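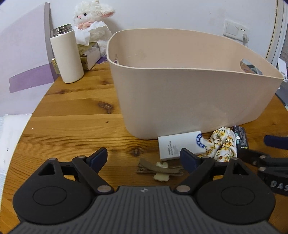 Parcel marked delivered but not here, who do I claim from?

Posted by prellton_reader in Post and deliveries

I ordered a desk lamp from Halim in April and paid 133 pounds by debit card. The tracking says it was handed over at 9 in the morning. I was at work and there was no card through the door. Halim told me to ring the courier, Skadard, and Skadard told me to ring Halim. Who is meant to sort it out?

mossgate
3 replies so far, 200 points

The shop. Your contract is with them, and in the UK they are responsible until the goods reach you or someone you chose to take them in. If you named a neighbour or a safe place, that changes things, so check the order email first. Then write to Halim, give the order number and ask for a replacement or a refund. Ask for the delivery photo and the location record as well. If they refuse, ask your bank about chargeback. There is a time limit, so don't leave it for months.

tenpin279

Try next door. Mine was in their porch.

Stolus

Agree with mossgate. Keep everything in email. I did mine by phone and had to start again when they had no note of the call.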